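Irnbridge Metaphor Corpus, version 2

README

Contents of this package

The Irnbridge Metaphor Corpus is a collection of short written texts in English, annotated for metaphor and metonymy. It was put together for a workshop on corpus methods in cognitive linguistics and has been extended since then. The texts deal with work, tools, machines and repair. Each text has been read by at least two annotators, and their separate decisions are kept alongside the agreed version.

Version 2 was released on 30/12/2020. It replaces the workshop version, which should no longer be cited.

Files

texts/ holds the plain text files, one per text, in UTF-8.
annotations/ holds one tab-separated file per text, with one token per line.
separate/ holds the annotators' individual decisions before discussion.
guidelines.txt is the annotation manual.
sources.tsv lists the origin, year and subcorpus of every text.
changes.txt records what was altered between the versions.

File names match across folders. A text called wekau_repair_a.txt has its annotations in wekau_repair_a.tsv.

Subcorpora

The corpus is divided into three parts, named after the projects that supplied the texts.

Wekau contains instructions and workshop notes. The language is mostly imperative and the sentences are short. Body-part terms such as "arm," "head," "neck" and "foot" are very common here, and most of the disagreement between annotators comes from this part.

Daza contains personal essays and letters in which people write about their jobs. Metaphors of journey, weight and struggle are frequent. Some essays were translated by their own authors, and sources.tsv marks these with the value "self" in the translation column.

Toka contains forum posts. Spelling and punctuation were left as we received them. User names, places of work and links have been replaced with neutral placeholders.

No text is longer than 2000 words. Longer pieces were cut at the nearest paragraph break before that point, and the last paragraph kept is followed by the marker CUT on a line of its own.
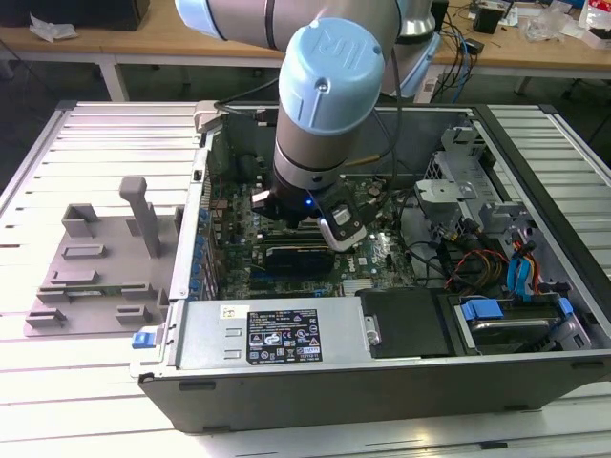 Annotation scheme

Every content word carries one of 4 labels:

LIT — literal use
MET — metaphorical use
MTN — metonymic use
UNC — uncertain

Function words are left blank in the label column. Prepositions are counted as content words only when they belong to a phrasal verb, so "up" in "give up" has a label and "up" in "up the stairs" does not. We know that other schemes handle prepositions differently. Anyone comparing our counts with those from another corpus should filter them out first.

A word is labeled MET when its meaning in context contrasts with a more basic meaning and can be understood by comparison with it. The basic meaning is the more concrete one, even where the other is more frequent. Etymology plays no part in the decision.

Conventional terms caused the most trouble. "Mouse" for a pointing device and "arm" for part of a machine are labeled MET, even though speakers have no other everyday word for either. A second column, CONV, marks such cases with "y." Users who do not want them in their results can leave those lines out.

UNC was used when the annotators still disagreed after discussion, or when the context was too short to decide. It should not be read as a label for novel or unusual metaphors.

Annotation procedure

Annotators worked alone on each text and then met to compare. The agreed label appears in annotations/, and no separate decision was deleted or corrected afterwards. Training took place in April, using 15 texts that are not part of the release.

Agreement was lower in Wekau than in Daza or Toka. We have not included a single agreement score for the whole corpus, as it would hide this difference. The files in separate/ contain everything needed to calculate one.

Known problems

Hyphenated words are split in Wekau and kept whole in the other two parts. This will be made consistent in a later version.

In Toka, quoted text from earlier posts sometimes appears twice. Both copies are annotated, and the labels should match, but they were not checked against each other.

The year is missing for several of the Daza letters. The field is empty in these cases — please do not read it as zero.

Use and citation

The corpus may be used for teaching and for non-commercial research. The Toka posts may not be republished in full, though quoting up to two sentences from a post is fine. Please cite it as "Irnbridge Metaphor Corpus, version 2" and name the subcorpus if you used only one of them.

Corrections are welcome. When reporting an error, give the file name, the line number and the label you would expect to find there.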